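Gathering Examples, One Grasp at a Time

How the lab at Temstead collects the data behind its picking system

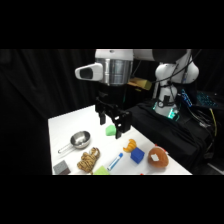

How many demonstrations does a robot need before it can pick up something it has not met before?

It depends on how varied the demonstrations are. At Temstead, a policy trained on 300 episodes with a single set of objects did poorly when the set changed. The same model trained on 2000 episodes, spread over many sets and many layouts, handled most new items of similar size. The group has stopped quoting a single number and now reports episodes per object and layouts per object separately.

The project is called Funetti, and its unit of work is the episode. One episode is one instruction, one attempt and one recording, usually less than a minute long. An operator guides the arm by remote control while the system logs joint positions, gripper opening and the video streams on a shared clock. The instruction is stored as plain text. "Pick up the green block" and "put the croissant in the pan" are typical in length and style.

Po-yen Fung, who runs collection, sets the session plan in advance. Operators work in blocks of 40 episodes, then clear the table and lay it out again from a new random draw. Before that rule was in place, layouts drifted toward what was comfortable to reach, and the model learned the habit along with the task. It would move to the middle of the table before it had any evidence that the target was there.

Objects are drawn from a mixed pool. Foam blocks and cubes give flat, parallel faces and are easy to grip. Plush toys deform, so the finger position at contact says little about whether the hold is good. A saucepan brings in two problems at once: a reflective surface, which confuses depth estimates, and a long handle that shifts the balance point away from the obvious place to grab. Thin items such as markers punish small errors in height.

"People want to drop the hard objects because they slow down the day," Fung said. "The slow episodes are the ones we are short of."

Failed attempts are kept. A failed episode is labeled with the step at which it went wrong, chosen from a list of 4 causes: approach, contact, lift or release. If the operator recovers and completes the task, the recording is kept whole and both events are marked. Episodes with dropped video or a clock error are deleted the same day.

Labeling is done in Stumgate, an in-house tool that replays all streams side by side. A second person checks every instruction against the recording. The most common correction is wording. With two green blocks on a table, "the green block" is not a usable instruction, and the reviewer has to add the shade or the position.

The next round of collection, planned for July, moves to a second station named Alcaraz, with different lighting and a different table height. The object pool and the instructions will stay the same, so that any drop in success can be traced to the station. Fung expects the first comparison to use 300 episodes from each site, with the remainder held back for testing.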